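Filed under: Opinion / Food & Home

In defence of eating at the table, even when it's beans

6/7/22

My mother had one rule in our house and it was that you ate at the table. Not on the stairs, not in front of the telly, not standing at the fridge with the door open and your hand in the ham. You could have whatever you liked on a Saturday lunchtime, within reason, but you sat down with it and put it on a plate. I thought this was the most boring rule anybody had ever come up with and I broke it the very first week I left home, on a mattress in Bornadcombe with a bowl of cereal balanced on my chest.

I kept on breaking it for the best part of 20 years. I've eaten curry in the bath (don't, the rice gets everywhere). I've eaten a whole roast chicken over the sink like a fox. When I moved into the flat on Danton Road there wasn't room for a table at all, or that's what I told people, though there was room for an exercise bike and a very large plant, so you can draw your own conclusions.

Then in April my sister's two came to stay while she was having her knee done, and everything I'd let slide for years came and sat itself down in my front room and asked what was for tea.

Children, if you haven't had any in your home lately, want to know where they're meant to be. Mine (I call them mine, I had them for thirteen days and I feel I earned it) kept wandering about with their plates looking for the place. I said sit anywhere! They didn't want anywhere. The little one stood in the hall holding fish fingers and looked at me as if I'd forgotten to put the floor in. So the next morning I drove to the Dollmont warehouse and bought a table, flat-packed, plus four chairs I didn't like much, and the plant went to live on the landing.

I won't pretend it was lovely straight away. The first tea was eaten in silence by three people who'd run out of things to say. The second one featured an argument over who'd had the bigger potato. But somewhere in the first week it changed, and we started staying put after the food had gone, picking at things, a strawberry, the end of the bread, and they told me stuff. Long, winding, pointless stuff about a boy called Marcus and a lost shoe. I had never heard either of them talk for that long, and I've known them since they were born.

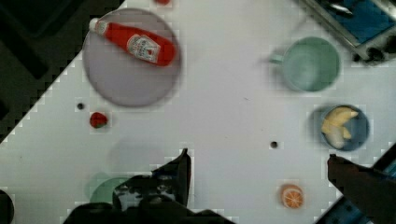

Rawiri Pearce wrote to me after I'd grumbled about all this in my last column, to say that I was being sentimental and that the best talks he ever had with his dad were in a parked car with chips on their knees. He said a table puts people face to face, and plenty of people, boys especially, will only open up if they've got a windscreen to look at.

I've been chewing on that for weeks because I think he's half right. Chips in a car are one of life's great meals. I'd put chips in a car, in the rain, above most restaurants I've been to. And it's true that there's something a bit police interview about being sat opposite a grown-up who has just asked how school is going.

But I'd say two things back to Rawiri. One is that a parked car with chips in it is very nearly a table. You're shut in together, you're eating the same thing, you can't wander off, and there's nothing else to do until it's gone. My mother would have allowed it. What she couldn't stand was everyone drifting about the house with a separate plate at a separate time, and that's the bit I've come round to minding as well.

The other is that you don't have to ask how school is going. That was my mistake in the first few days. I treated the table like a meeting. I'd sit down and start the questions before anyone had got the sauce open, and of course they clammed up, I'd have clammed up too. Once I stopped and just ate my own tea and said something daft about the neighbour's bins, off they went.

People get in a terrible muddle about this subject and I blame the magazines. The minute you say "family meal" there's a linen runner and a jug with eucalyptus in it, and everyone with a normal job and a normal kitchen feels told off. I read a piece recently that said you should allow at least an hour. An hour! We were done in 15 minutes most nights and it was still the best part of the day. It was pasta or it was beans or it was something orange out of the freezer. The ketchup stayed in its bottle. I own precisely no little dishes for decanting ketchup into, and I'd like to shake the hand of anyone else who can say the same.

And the table itself doesn't matter either, as far as I can tell. Mine wobbles. There's a folded bus timetable under one leg, from the 729, which used to go past the end of the road before they changed the route, and I'm still cross about that but it's a different column.
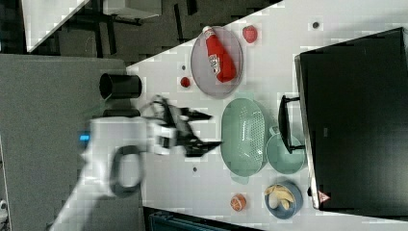
Fine for those with the space, came one reader's comment under the last piece, but in our place the table is also the desk and the ironing board and where the post goes, and by six o'clock I can't face clearing it just to cover it again.

I do feel for that person, I really do. A table attracts rubbish like nothing else in the house. I've had mine for three months and it already has a stack of letters on it, a screwdriver, a hat that belongs to somebody at work and a jar of buttons I was going to sort out. Where I've ended up is that I don't clear it. I shove. Everything goes down to one end in a heap and we eat at the other, and when it's over the heap comes back. It looks dreadful. Mrs Baloyi from upstairs came down for soup and ate it with her elbow up against my tax return, and she's been down twice more, so it can't have put her off.

She's the other thing I hadn't expected, by the way. I thought all this was about children, and that once they'd gone home I'd slide back to the sofa with a tray. I did for a couple of nights. It felt a bit flat. So I knocked upstairs, feeling a proper fool, with a pan in my hand, and asked if she'd had her dinner. She hadn't. She'd lived above me for six years and I'd never once seen her sitting down.

I still eat toast over the sink at breakfast, I should own up to that. And I'm not about to tell anyone working nights, or with a new baby, or just worn out, that they ought to be laying places. Have it in bed. Have it in the bath, if it's not rice. All I'm saying is that I spent years thinking my mother's rule was about manners and crumbs, and I now think she was just tired and wanted to see us all for a bit before we ran off again.

I rang her to tell her so. She said it was the carpet, mainly. It was a cream carpet and she'd paid a fortune for it.

More in Opinion
Why I've stopped saying sorry to the self-checkout
The big light: a few words in its favour
Let teenagers be bored this summer
You don't need a bigger kitchen, you need fewer mugs
Letters: your replies on packed lunches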